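El brazo de los bocadillos vuelve a funcionar (y yo he estado allí para verlo)

181 veces compartido · 4 comentarios

El sábado 3 de agosto me pasé la mañana en el taller de Purwood, la empresa que monta células pequeñas para cafeterías, porque el brazo que prepara los pedidos llevaba días soltando los bocadillos antes de tiempo y por fin le tocaba revisión. ¡Y qué mañana! Yo iba para media hora y salí a la hora de comer.

Me recibió Bindu Kurian, que lleva el mantenimiento de la célula desde diciembre y que tiene una paciencia infinita con los preguntones como yo. Lo primero fue soltar la pinza y mirar los dedos uno por uno. El derecho tenía holgura: poquísima, casi ni se notaba al moverlo con la mano, pero al cerrar quedaba un pelín más abajo que el otro. Apretaron los tornillos de la base, volvieron a poner a cero la apertura y a probar.

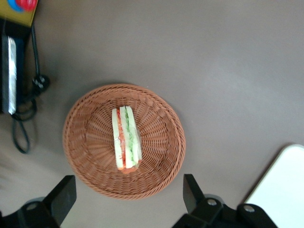 La prueba la hacen con bocadillos de verdad, envueltos en film, porque el plástico resbala y un taco de espuma no engaña a la pinza de la misma manera. Selim Karabulut, que es quien toca el programa, le bajó la fuerza de cierre y le hizo frenar antes de llegar a la cesta. «Si aprieta de más, te sale un puré», me dijo (y me lo creo, porque vi la papelera).

Hicieron seis ciclos seguidos con los valores nuevos. En los tres primeros el bocadillo giró un poco al subir; luego Selim corrigió la altura y los demás salieron limpios. Bindu apuntó los valores en una pegatina dentro del armario eléctrico, con la fecha, para que el siguiente turno no tenga que adivinar nada. También va a pedir un juego de dedos de repuesto a Prarko, que es lo que más tarda en llegar.

La célula vuelve esta semana a la cafetería Varghese, en principio con horario reducido. Yo ya les he dicho que pienso ir a pedirme uno.

Comentarios (4)

Isamu Higuchi
¿Usan fijador de roscas en los tornillos de los dedos? A nosotros se nos aflojaban cada mes hasta que lo pusimos.

Bindu Kurian
@Isamu Sí, del medio. Al derecho le faltaba, culpa mía.

Sreekumar Kamath
Pues en la Varghese lo echábamos de menos, la cola era larguísima!!

Raghavendra Annamalai
¿Y el de tortilla lo coge igual de bien? Pregunto por interés personal.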